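Desk-setting automation

Desk-setting automation is the use of robot arms to clear, arrange and reset the small equipment on an office or workshop desk. The usual items are a lamp, a mouse, a mouse pad, a laptop and whatever cables go with them. The work was traditionally done by hand at the end of a shift, either by the person leaving the desk or by a facilities worker. It is found mainly at firms where desks are shared, and at equipment hire companies, which have to lay out and check returned sets before they go out again.

The items are light and the layout is simple, but the work is harder to automate than packing or palletising. Objects arrive in no fixed position, many of them trail a cord, and few were designed to be gripped by a machine. 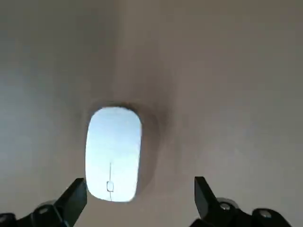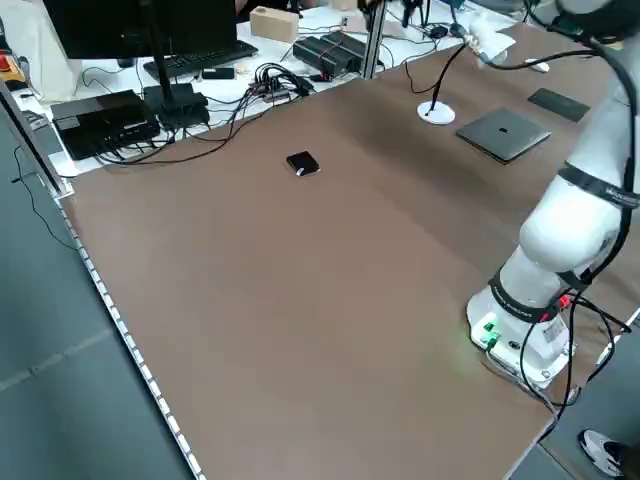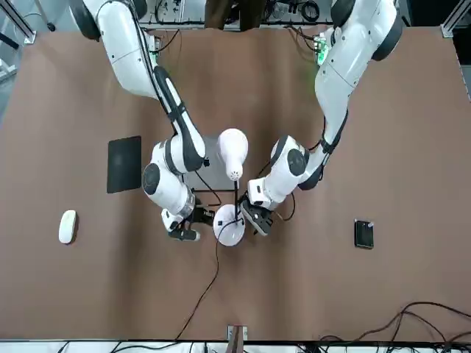
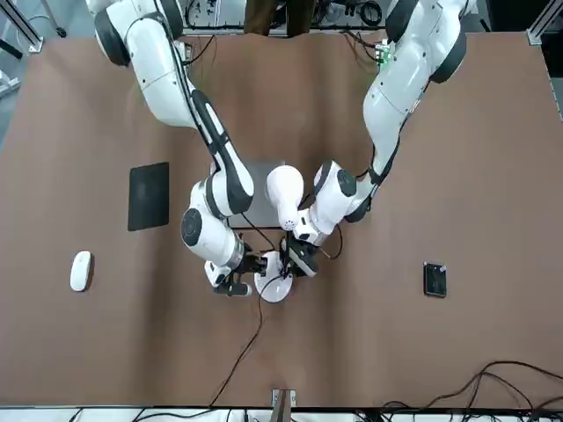

Tasks

A desk reset is normally broken down into short tasks, each with its own starting point and its own accepted result. Loose single items such as a computer mouse can be handled by one arm. The gripper comes in from above with its fingers open wider than the object, and the main difficulty is the smooth, rounded shell, which gives the fingers little to hold if they close too high.

Lamps are generally treated as a two-arm task. A lamp with a heavy base and a thin stem may tip or swing if it is held at one point, so both grippers work close to the stem. The power cord is left free during the move and dealt with afterwards. Laptops are expected to be closed before the arms start, and most written procedures make this the duty of the last person to use the desk.

Cables remain the least settled part of the work. Some sites fix them under the desk and leave only the last stretch loose. Others keep cable work as a manual job and have the arms stop and wait for it.

Use at Dranoseck

One of the better documented cases is Dranoseck, a hire company supplying furnished desks to temporary offices. Its returns room handled 236 desk sets in the month before the change, all laid out and checked by hand. Ikechukwu Etim, then the shift lead, wrote the first list of tasks to be passed to the arms. He left out anything involving broken fittings, glass or liquids, and that exclusion is still in force.

The arms were run alongside the manual benches from September. Staff on the early shift started at 6.30 and prepared the tables, and the arms ran from 8.00. In the first full month the room handled 597 sets. Etim's internal report put part of the rise down to a new booking system, which spread returns more evenly through the day, and warned against crediting the arms with all of it.

A second site, run by the furniture firm Palacios, used the same task list but gave up two-arm lamp handling after a short period. Lamps there came in many shapes, and each new model needed its own preparation. Palacios kept the single-arm tasks and returned the lamps to its bench staff.

Effects on staff

The number of people in the Dranoseck returns room did not change in the first year, though their work did. Laying out items by hand took up most of a shift under the old arrangement. It was replaced by preparing tables, watching the arms, sorting out failed grips and inspecting finished sets. Two new grades were added to the pay scale, table operator and line checker.

Opinions among the staff were mixed. Raquel Sequeira, who had worked the benches for several years, told the company newsletter that her wrists and shoulders were better for it but that the day felt longer. "You used to finish a set and see it done," she said. "Now I stand and wait for it to go wrong, and mostly it doesn't." Other workers liked the checking role and asked to be moved to it permanently.

Standing time became a formal complaint. Under the bench system people sat for much of the day, while the arms needed someone on their feet within reach of the stop button. After talks with the staff representative, Covadonga Cordero, the company brought in high stools and limited each turn at the table to 50 minutes.

Training

Table operators at Dranoseck complete a short course written by Florencio Barrios. It covers safe approach to the table, stopping and restarting, clearing a dropped item and recording a fault. Programming is not part of it. Barrios has argued that operators should learn to adjust simple tasks themselves, as they are usually the first to notice when a movement has drifted. The company has so far kept this work with its technicians.

New operators work beside an experienced one before taking a table alone. They are also required to spend part of each month on the manual benches, a rule first meant as cover for breakdowns and later kept at the request of the staff.

Criticism

Evaristo Bassi, writing in the trade bulletin Wirnero, questioned whether desk-setting is worth automating at all. He pointed out that a practised worker can reset a desk very quickly, and that the time spent preparing a table for the arms is often left out of comparisons. He also objected to the term "reset", which in his view hides the judgement involved in spotting a worn plug or a loose lamp joint.

Supporters reply that inspection is easier to do well when it is a separate job. No agreed method exists for comparing the two ways of working.

See also

Shared desks
Manual handling at work
Sulitix (scheduling software)
Job rotation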